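Thu 1 October. Notes on how we set up and look after the hand-held grippers and the headset station at Gundside. Posting as a thread so the next shift can find it.

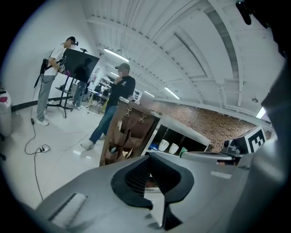
How often do you need to redo the tracking calibration on a hand-held gripper? At the start of every day, and again any time a marker cube has been bumped, swapped or taken off for cleaning.

2/ Start with the fingers. Squeeze the handle all the way, let go, and watch both fingers come back. If one lags, the slide needs cleaning. Dry brush first, then a lint-free cloth. No spray oil. It creeps onto the rubber and the pads get slick.

3/ Pads next. We change them at 500 grasps on rough objects. On cups and soft stuff they last longer, and we go by look. A pad with a torn edge comes off the same day. The old ones go in the bin, not back in the drawer. I keep finding them in the drawer.

4/ When you put a new pad on, seat it flat before you tighten anything. Start both screws by hand, then go back and forth a quarter turn at a time. If you run one screw down first the pad sits crooked and the fingers close on a slant.

5/ Marker cubes. Wipe with a dry cloth only. Alcohol lifts the black off the printed faces after a few months and the tracker starts dropping the cube at steep angles. We lost most of a week in April to that. The cube looked fine to the eye.

6/ If a cube has to come off, mark which face points to the fingertip before you loosen it. Pencil is fine. Put on backward, it still tracks, but the finger width comes out wrong and you won't catch it until you play the data back.

7/ Width check. Close the fingers on the 5 mm gauge block and read the number in Zarnora. It should be within 2 tenths. If it's off, run the open/close routine again. If it's off twice in a row, look for a loose cube before you touch any settings.

8/ Someone asked why we don't fix the offset in software and move on. We did that last year. The offset file grew every week until we found the base plate screw backing out. Now the rule is hardware first.

9/ Headset and controllers. Charge them overnight on the shelf by the door. Strap goes snug but not tight. Wipe the lenses with the cloth in the case, never a shirt. Cotton puts fine scratches on them and you only notice with a bright light behind you.

10/ Belt pack. Check the plug where the cable goes into the pack. That joint takes all the bending and it's the first thing to fail. Ours quit with a picture that froze for a second every time the wearer turned left. New cable, fixed.

11/ Leave slack on the floor cable, enough to turn all the way around without a tug at the hip. Before each run, whoever is standing by lays the loop out flat on the side away from the work. During the run they watch the cable and nothing else.

12/ Monitor cart. Lock the casters. It rolls easier than you'd think, and if it shifts in the middle of a run the person talking you through it is looking at a different angle than you are.

13/ Room lights stay the same all day. We used to switch off one row in the afternoon and the tracking got noisy by the windows. If a tube starts to flicker, stop and replace it. Flicker shows up in the camera exposure long before it bothers your eyes.

14/ Screws. Every screw on the gripper body gets a small dot of removable thread lock, except the two on the finger pads, which come off too often to bother with. We buy the Vidmar kit because the bits fit. Any decent set would do.

15/ Log it. One line per gripper per day: pads, cubes, width reading, initials. The log is the Turura sheet pinned in the team channel. "OK" by itself is not a width reading. Write the number.

16/ If a gripper gets dropped, it's out of service until the width check and a full calibration are done, even if it looks fine. Put orange tape on the handle so the next person doesn't pick it up. Take the tape off when you sign the log.

17/ Spares on hand right now: plenty of pads, one finger slide, no cubes. More cubes are on order. Until they come, please don't borrow from the backup gripper without writing it down.

18/ Still not sorted: the handle return spring gets weak in the cold. I've got a stiffer one to try next week and I'll add the part number to this thread if it holds up.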